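Gandale pet clinic opens cold-storage pickup for pet medicines

Great news for anyone in Gandale with a diabetic cat, an itchy dog or a rabbit on a long course of drops: the Surard Veterinary Clinic has opened a proper pickup counter for refrigerated pet medicines, and it's open well into the evening.

Until May, most owners in town had their insulin and other chilled medicines sent up by courier. It worked, mostly, but it meant somebody had to be home when the box arrived, and a long weekend could throw the whole thing out. A parcel left on a sunny verandah is a worrying thing when what's inside has to stay cold. Now the clinic keeps its own stock in two new medical fridges behind the front desk, each with an alarm that rings the on-call nurse if the temperature drifts.

The counter is open until 8 pm, which will be a huge relief to shift workers and to families out on Fallahi Road, who have been asking for later hours for years. You phone or message your repeat through before noon, and it's ready that same afternoon with your pet's name, dose and instructions on the label. Bring a small cooler bag if you have one. If you don't, the clinic will lend you one for a refundable $4 deposit. 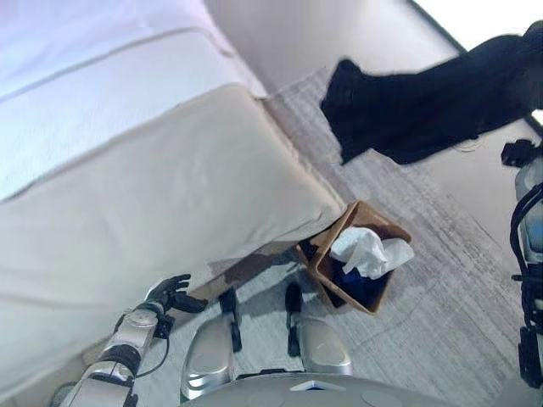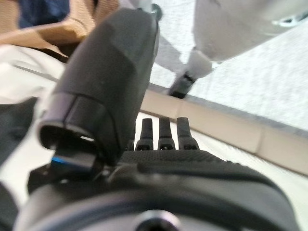 The clinic has 368 pets on regular medication, and a good share of them need something that lives in the fridge. Staff say the questions they hear most often are simple ones. Does it matter if the bottle got warm in the car? Can I use up the syringes from the last brand? What do I do if she won't eat her breakfast? Those are exactly the things people can now ask face to face, with a nurse on the counter for the whole of its opening hours.

Syringes get special attention, and fair enough too. Insulin for animals comes in different strengths, and the syringe has to match the one on the bottle. The nurse will check the pair with you before you leave, and if it's your first time she'll go through the injection with you using salt water and a folded towel (much less scary than it sounds!). Any change to the dose still has to come from the vet.

There's a handy new returns service as well. Used needles can be dropped off in a sharps container at any time the clinic is open, and the first container is free for the first 250 households that sign up. Out-of-date tablets and half-finished bottles can come in too, so please don't tip them down the sink. Opened medicine can't be refunded or passed on to another pet, however little has been used.

Reminders run through Stimus, the same message service the clinic already uses for vaccinations. If you get those texts you don't need to do anything more, and you'll hear when your pet's next repeat is nearly due. Everyone else can join at the desk.

Courier delivery carries on for owners who live too far out to drive in, with boxes leaving early in the week so they don't sit in a depot. To move from delivery to pickup, ring the clinic or mention it at your next visit.

Related items
Puppy preschool adds an evening class
Tick season: what to check after a bush walk
Gandale off-leash park gets new water bowls
How to weigh a wriggly cat at home
Surard clinic car park reopens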